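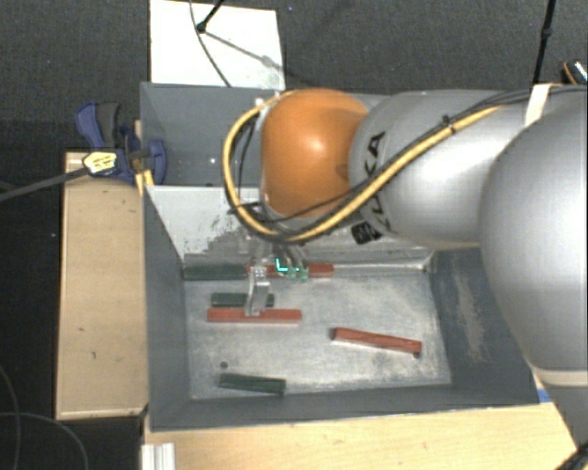
**Wanted: people to show a robot arm how to pick things up. Patience supplied by you, arm supplied by us.**

Fernari is hiring paid demonstrators for its workshop in Plivham. You will stand at a desk, hold a controller, and steer an industrial arm over a metal bin of red and green blocks. Then you will do it again. We need 2000 good demonstrations, and the blocks will not get any more interesting — we have asked.

You don't need a degree, and you don't need to have met a robot before. Our best demonstrator so far came to us from cake decorating. Our worst had a doctorate and kept trying to improve the procedure.

## What you'll do

- Drive the gripper to a block, close it, lift it and set it down where the task sheet says.
- On some shifts, guide the arm by hand at low speed instead. It is heavier company than it looks.
- Mark each attempt as good, poor or "let's not speak of it". The third one has its own button.
- Shuffle the blocks between attempts, with the arm stopped and the light showing green. Lying flat against the wall is a perfectly legal place for a block to be, and you will come to resent it.

## What we're after

Steady hands, decent eyesight (glasses are fine) and the ability to do a dull thing carefully. Gamers are welcome, though you should know that the arm moves at the pace of a garden gate. If you hurry, the robot learns to hurry, and we then spend a week teaching it manners.

You must be 18 or over and able to stand for up to an hour at a stretch. Closed shoes, no scarves, no dangling lanyards. Left-handers are particularly wanted, as everyone we have is right-handed and it has begun to show in the data.

## Hours and pay

Shifts are four hours with two proper breaks. A full block of 13 shifts pays £1,300, and training is paid at the same rate. We cover bus fares within Plivham. People coming over from Ilolmont should ask us first, as the fare is a scandal.

You may stop at any time and will be paid for the shifts you've done. We record the arm, the bin and your controller inputs. We don't record your voice, so you may say what you like to the blocks.

## How to apply

Send a few lines on why you'd be good at this, plus the hours you can manage, to the Fernari demonstrations desk, Hauser Yard, Plivham. Quote reference 3169. CVs are optional and will be read kindly. Applications are open from 20/01/2026 and close when the rota is full.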